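Home Posts Projects Reading list Contact

Seventy-two good ones and a pile of bad ones

Last updated: 2020-05-18

So I finally got the collection setup going again after the break, and I have been opening and closing a microwave door more or less nonstop. Well, I hold the leader arms and the follower arms do the opening and closing, but my shoulders don't seem to know the difference!

The plan for Mikon (that's the name of the policy I'm training, I picked it in March and I'm sticking with it) is 500 demonstrations of one kitchen task before I let myself touch another. I'm at 72 that I'd call clean. There's a bigger folder of ones I wouldn't, and I go back and forth on whether to throw them out.

What I keep running into is that I'm a much less consistent teacher than I thought. Some runs I pull the door from the top corner, some runs I go lower, and when I'm tired I sort of nudge it with the side of a finger and hope. To me those all feel like the same move. To the model they're different answers to the same question, and if I train on a small mixed batch it picks something in the middle, and the middle is usually air.

So I wrote myself a rule sheet. Start both arms from the same rest pose. Left arm does the door, right arm stays low on its own side until it's needed. Don't stop halfway to think. That last one is harder than it sounds – a pause that feels like nothing to me shows up as a long stretch of identical steps, and an earlier version of Mikon learned to just sit there, very politely, forever. 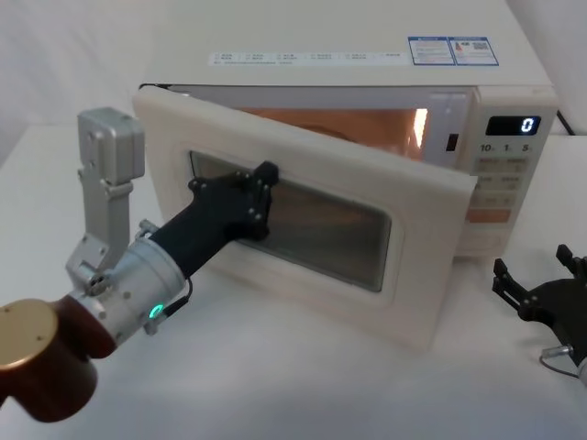
Abou Zeid wrote in after my last post to say that I should be keeping the fumbles, as long as they end in a recovery, and that a policy raised only on perfect runs has no idea what to do the first time it's a little off. The suggestion was to start some episodes from a bad spot on purpose, with the fingers already in slightly the wrong place, and record only the fix.

I like this a lot, and I'm a bit annoyed I hadn't tried it. I did 7 of those last night and they're weirdly fun to record (short, too, which my shoulders appreciate). I'm tagging them separately so I can train with and without them and see if there's any difference.

Other small stuff. I moved all the episodes over to Stullotis, my storage box in the closet, and the copy took forever, but now I can scrub through runs without the laptop fan screaming at me. I also lost 2 runs to a full disk before I did that, so please check your free space before you start and not after. And I've begun writing a one-line note for every episode, even the boring ones – "slow start," "good," "went in too high."

Next up is more of the same door until the number looks respectable, then the Bevcombe drawer unit, which has handles I already don't trust.

Contact | © 2020 | Back to top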